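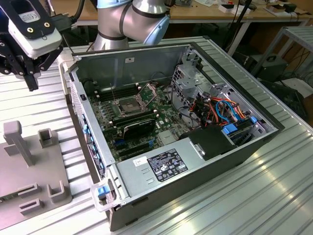

Desktop computer with its side panel removed

3 min read

The Undley is a small hotel and dining house in the hill town of Vorklow, known for its long breakfasts and for a supper menu that changes with whatever the market has that morning. It has 13 bedrooms, most of them looking over the river, and a dining room that is a good deal bigger than you would guess from the street.

The house was opened as an inn by the Umali family, who kept it going through some lean years mostly on the strength of their soups, and it passed to Arash Shokri on May 15, 2003. Shokri kept the name and the creaky staircase (guests are fond of both) and brought in the cook Duyên Thái, whose braised duck with plums has stayed on the menu ever since, even in the seasons when nearly everything else comes off it.

Breakfast is served until noon, and dinner is open to people who are not staying the night, though in March, when the Grakuvano food fair fills the town, tables go to overnight guests first. The fair draws 500 visitors on a good day, and a fair number of them seem to end up in the Undley's bar.

A garden room was added later under the manager, Yuxi Su. It is used for weddings and family lunches, and has its own small kitchen.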